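Speaker notes: Scheduling two arms over one workspace
Floken track, Tuesday session, 20 minutes plus questions

Slide 1. Title
Say the name of the project (Prestness) and move on. The abstract covers the rest. Mention that the planner and the log tools are separate packages and can be used apart from each other.

Slide 2. What the talk covers
Prestness is the layer between the task list and the joint controllers. It decides which arm takes which object, in what order, and how much of the table each arm may occupy while it does so. Perception is a separate process. It publishes object poses and a class label, and Prestness treats both as noisy input. No learning in the scheduler itself. The grasp proposals come from a learned model, and that model is outside this talk.

Slide 3. The table
Leave this one up while explaining the terms.

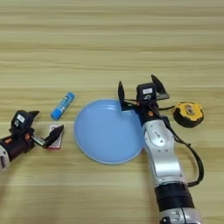

Reservations are the central data structure. A reservation is a volume, a start time, an end time and an owner. An arm can't move into a volume it doesn't own. For a small box lying flat on the table, the reservation covers the fingers, the gripper body and the approach path, so it is much larger than the object. Point to the left gripper over the box and to the glue stick lying near it. The grasp volume for the box and the grasp volume for the glue stick overlap, so both go to the same arm, one after the other. The tape measure on the far side of the plate has no such conflict and can be given to the other arm right away.

Slide 4. Assignment
Cost is travel time plus a penalty for each reservation that has to wait. The penalty weight is 2 in everything shown today. Lower values gave shorter plans on paper and more stops on the hardware. Higher values push nearly all the work onto one arm.
Ties are broken by the last assignment, which keeps the plan from flipping between two equal answers on each replan. The first version didn't do this. Skip the story unless asked.

Slide 5. Replanning
A replan is triggered by three events: a pose changes by more than the tolerance, a grasp is reported as failed, or a reservation runs past its end time. The planner has a budget of 300 milliseconds. If it misses the budget, the old plan stays valid and the arms continue with what they already own. An arm never loses a reservation in the middle of a motion.
Slow down here. This was the part people got wrong in the Jandach review, where several readers assumed that a replan cancels active motions.

Slide 6. Held objects
Once an object is in a gripper, its pose should come from the arm's forward kinematics. The camera estimate is still logged but it no longer feeds the planner. The switch happens when finger width settles above the closed threshold and the current is steady.
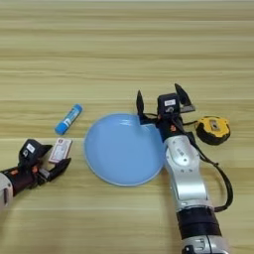 Two failure modes. In the first, the switch is late, and the planner keeps a table reservation for an object that has already left the table. The cost is time only. In the second, the switch is early, and the object is assumed to move with the gripper when it has been left behind. The second one is worse, so the threshold is set to favor the first. Thin objects are the hard case because the settled finger width is close to fully closed.
The grasp offset is stored at the moment of the switch and is not corrected later. Known limit. Say so plainly.

Slide 7. Results
324 logged runs, same scheduler build throughout. Show the wait time plot first, then the table. Almost all of the waiting comes from the shared region over the place target, which both arms need for the final part of each move. Making the planner faster would not change this. Splitting the target into smaller volumes might, and the Bañuelos branch tries it. No numbers from that branch yet.

Slide 8. Log viewer
Switch to the terminal. Load the short log, not the full one. Show the reservation timeline, select a wait, and jump to the matching camera time. If the viewer hangs on load, go to the backup screenshots at the end of the deck.

Slide 9. Open items
Reservations are boxes aligned to the table, which wastes space for an arm that comes in at an angle.
Clock offset between the camera and the controllers is measured once at startup.
No handover between arms. The task list format allows it, the scheduler rejects it.

Questions. Repeat each one into the microphone before answering.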